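Folding Day at the Big Table
Posted Apr 13, 2025 by Chie Kudo

Every spring I go through the shirts, and every spring it takes longer than I promised everyone it would.

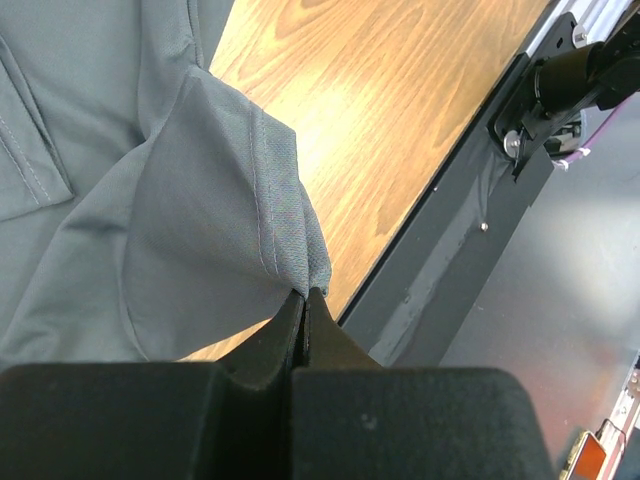
We started after breakfast with the knits, which are my favorites to fold and also the ones that give me the most trouble, because they never want to lie flat the way a crisp cotton shirt will. My aunt taught me to begin with the hems and sleeves and let the middle take care of itself, and I still do it her way — though she was much faster, and she could talk the whole time without losing her place!

The grayish-green one is a polo-style shirt with a pocket flap, and I do love the pale topstitching around that flap. It's such a small thing, but somebody took care over it. There's a double row of stitching to admire as well, and the knit has a soft sort of sheen that I'm always happy to come back to.

A word about the table, too. Honey-colored wood is kind to almost every color you put on it, and I wouldn't trade ours for anything (my sister has asked). I like to spread each shirt out loosely first, smooth it from the collar down, and only then bring the sides in.

We had up to 70 shirts to get through, counting the ones from the hall closet, and the heavy winter things are staying put until July. If you have a good way of keeping collars from curling in the drawer, please do write and tell me.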